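The Night Bus to Codthorpe
How a small clinic fund keeps the lights on, barely

Monday, December 6, 2021

Kulap Phuthong answers on the second ring, already talking. Boxes to move, a driver with the flu, can we do this while she walks. We can.

She runs the Ellura Fund out of two rooms over a bakery in Codthorpe. The fund pays bus fare and a bed for the night for parents whose kids are being treated at the children's clinic, 90 miles from most of the farms out here. That's all it does. Fare, bed, breakfast if there's bread left downstairs.

It began with one family. Father sleeping in his truck, January, heater broken. Kulap drove out with blankets and got teh phone number of every church on the way home.

Last year, 123 families. This year more, though she hasn't had time to finish the books.
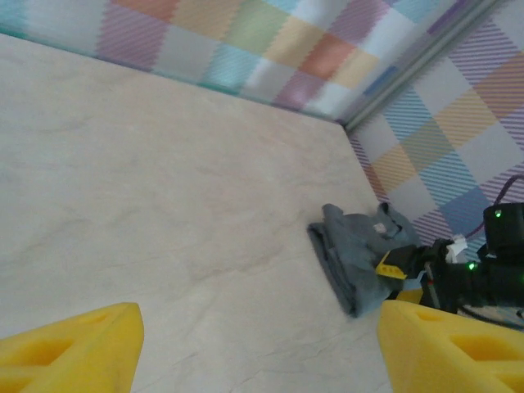
What it costs

A round trip plus one night comes to $45. Longer stays get a room at the old Khunthong guesthouse, where the owner charges the fund half and sometimes forgets to send the bill. Kulap pays it anyway. The account held $905 when we spoke.

Money comes in small. Bake sales, a bowling league, a school in Drastness that gave up its soda machine profits for a semester. One envelope of quarters, no name on it. The big one was a $3,290 check from a retired couple who'd used the beds themselves, years back, when their grandson was sick.

What she wants now is a second driver. Someone with a clean license and a free Thursday night. Also towels. Also a printer that doesnt jam.

Gifts can be left at the bakery counter before noon, checks made out to the Ellura Fund. Drivers, just come up the stairs. She's usually there. If not, she's on the bus.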